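Notes for week 9: teaching a policy from hand-held gripper demos

Okay, so last time we got as far as plain behavior cloning, and I promised we'd get to the part I like, where the data comes from people's hands and no robot arm is needed to collect it. Read the Fendeo report before you read these notes if you can. Section 4 is the one I'll be drawing on the board.

The setup is simple. A person holds a gripper with a camera mounted on it, does the task, and we record the video plus the jaw opening. Later the camera's path gets worked out from the video, and that path becomes the action labels. The Fendeo group collected 2,532 demos this way and kept 2,517 after filtering (the rest lost tracking - we'll talk about why in a second). I think that's a great keep rate, and I'd be suspicious if your own projects matched it on the first try!

Now, thin plastic. Boxes and cups hold their shape, so a small error in where you grab doesn't matter much. A bag has no fixed shape at all, and a see-through one gives the camera very little to go on. Look at where the jaws have hold of it: a narrow twisted strip, with the rest of the bag crumpled up next to the bin.
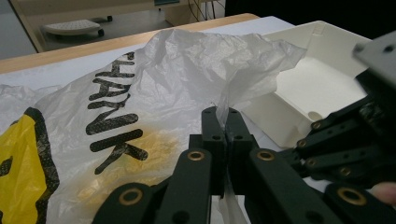 Vol. 3, p. 38

Big printed letters like those are a gift to the tracker, by the way, right up until the bag moves. Then the features you're tracking move with it, and the solver may decide that the camera moved instead. Most of the dropped demos went that way. The fix in the report is to mask out the bag and track on the table edge and the background.

The result I want you to remember: they trained on all the demos, then again on only the 435 bag demos, and the full set did better on bags. I didn't expect that the first time I read it. My guess is that the policy learns how to approach and close from the easy objects, but it's a guess, and they didn't test it.

For the problem set, take the Zandico subset, plot jaw opening against time, and mark where you think contact starts. Do it by eye first and then write a rule for it. Bring both plots.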